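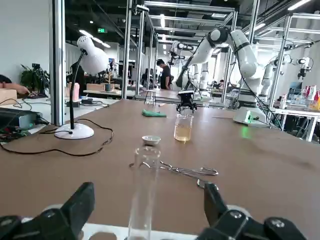

Bench kit for home chemistry - what do you keep out and what goes in the drawer?

Forum: Home Lab > Benches and storage
4 replies

Ronow
Trying to get my table sorted before September. At the mo it's tube in a white rack at the front, crucible, tongs, beaker with the yellow stuff, tripod further back, green cloth, desk lamp. All out all the time. Brown table so the little clear bits vanish on it. Do I get a tray? Budget is small, don't say fume cupboard

Besto
Tray yes. Deep one, white, 2 if you've the room. And get the lamp cable off the table, run it down the back. I had one looped round a flask and over it went. Also label that yellow beaker!! Pencil on masking tape, takes 3 seconds.

Obeidat
Disagree on the tray tbh. Everything ends up in it in a heap and you're fishing for the stirring rod. I keep a clear patch in the middle, dish and beaker there, tongs on the right becuase I'm right handed, cloth on the left.

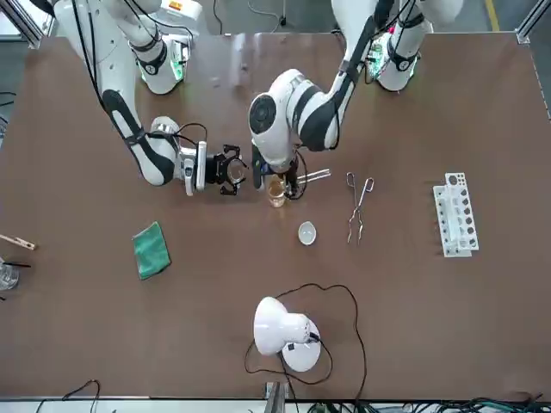 Rack I lay on its side when it's empty, stops me knocking it. Tube holder lives right at the left edge where I can grab it. Been like that 4 years, no breakages since the first month.

Besto
Rack on its side is asking for it, rolls tubes everywhere

Obeidat
Empty I said. No tubes in it.

Brukik
Both fine, depends on the table. Mine's 11 inches deeper than my old one and I still run out of space. Only rule I stick to - glass never goes behind the cloth. You reach for the cloth, you hit the glass. Keep small cups nearer you than the cloth is. 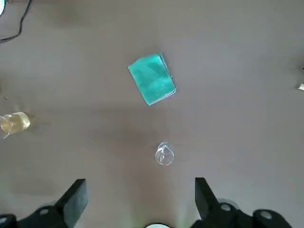
And fold it, don't leave it scrunched. Flat cloth you can put a hot-ish dish down next to without dragging a corner through it. Swap it when it gets stained, mine are cut up bath towels.

Ronow
Ok so no tray, cloth left, label the beaker. Still not sure where the tripod goes?

Besto
On the tray :)

Obeidat
Back corner. Drawer if youre not heating anything that day.

Ronow
Back corner then. Will try it tonight after tea, ta all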